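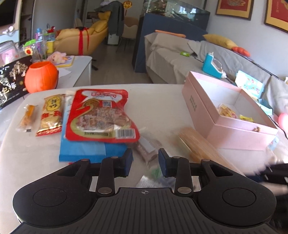 Zinonside is a plain text collection of knitting and crochet patterns, kept in one spot so people can search it without clicking through dead blogs. Mostly hats, mittens, baby things. File names are lowercase, no spaces, one pattern per file. I write the chart keys on the kitchen side of things, at a pale table with rounded corners, a red vacuum-sealed pack of meat on it, so if a line reads funny tell me and I'll check it against the paper copy.

What's in it
2880 patterns as of Sep 19, 2020. Up to 100 of those have no gauge given, look for "gauge: none" in the header. Don't guess one and send it in, please.

Fields
title, yarn weight, needle or hook size, gauge, yardage, body. Sizes are US. Yardage is total for the smallest size — not per skein.

Where they came from
Bezawit Hailu typed up the mitten folder. Janka Říha did the lace, and fixed alot of my row counts. The Traritach leaflets are in their own folder, still rough. Vandenberghe shawls not in yet, waiting on permission.

Known problems
Row 3 of the Flameo hat is wrong in the old download, get the new one. Some repeats lost thier asterisks when I converted from the February files. Crochet terms are US only, a few UK ones slipped thru.

Use
Knit from them, give things away, fine. Don't sell the patterns.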